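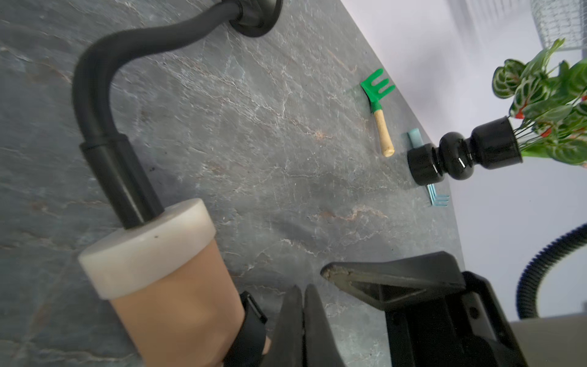 Nonemard Adds Small Tools and a Black Planter to Its Tabletop Garden Range

4 February 2025 — Home goods maker Nonemard today added a set of pieces for indoor gardeners to its Skovside range. The set is meant for people who keep their plants on a counter, a desk or a kitchen table and don't want full-size tools in the house.

It includes a short rake with a green head and a light wooden handle, light blue hand tools, and a glossy black planter with a rounded body. The pieces are sold one at a time or together.

"Most of our customers don't have a yard," said Nazma Herath, who manages the range. "They have a plant or two and a bit of counter. They told us they were using forks from the kitchen drawer."
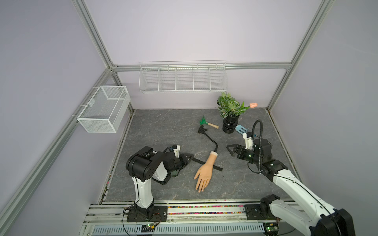 Herath's team began work on the set in October and tried 18 versions of the rake before settling on the handle length. The planter went through fewer changes. Its flared rim was kept wide so that leafy plants can hang over the side.

The range will be carried by 80 stores, including all Gamage locations, and more than 191 sets have been ordered ahead of the launch. Nuwan Chowdhury, head of sales, said refills of potting mix will follow later in the year.
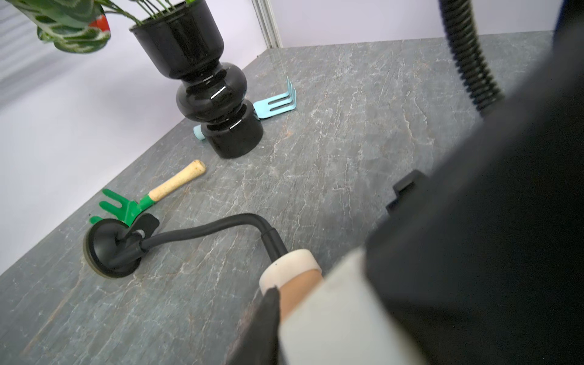 The Skovside planter with a variegated plant and a light blue hand rake.

Press contact: Nuwan Chowdhury, Nonemard | © 2025 Nonemard. All rights reserved. | Back to top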